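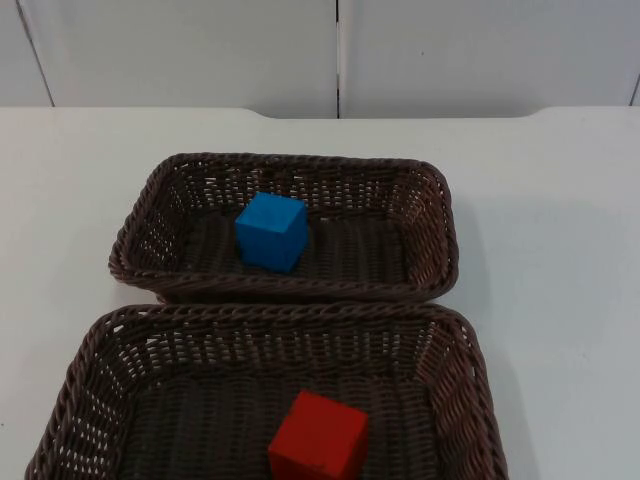
Taming the drop zone

Feb 28, 2022

I spent most of January sorting out our front hall, and I'm so pleased with it that I have to share! We moved into the Bellwood house with one narrow closet, two kids and a dog, and every horizontal surface by the door filled up with mitts, mail and chargers within a week.

First job – empty everything onto the floor. All of it. I pulled 43 single mitts out of that closet (the dog may have had a hand in this) and only 11 of them had a mate.

Shallow trays and baskets beat deep ones by a mile. In a deep bin the stuff you want is always at the bottom, and the kids just tip it out. With a low one you can see your keys from across the hall and grab them on the way by. Open weave is great if things go in damp, and it shakes out easily over the sink. For dust in the weave, use an old paintbrush, a stiff one, then a cloth wrung out in warm water with a drop of dish soap. Let it dry right side up, away from the radiator.

Give each person one basket and stick to it. My neighbour Danica Vondráček ties a bit of coloured wool on the rim of each, so even her littlest knows which is his – brilliant, and it costs nothing!

Hooks: put the kids' ones lower than you think. Ours were too high and the coats lived on the floor until I moved them down 20 cm. Screw into a stud if you can, or use a proper anchor, as wet snow pants are heavier than they look.

Boots go on a tray with a layer of river stones so the melt drains away from the soles. Rinse the stones in the tub every couple of weeks or they start to smell like a pond.

Mail gets opened standing up, right over the recycling. Flyers never make it to the kitchen any more!

Next up is the linen cupboard, and I've already got my eye on those pillowcases. If you've got a good trick for fitted sheets, pop it in the comments.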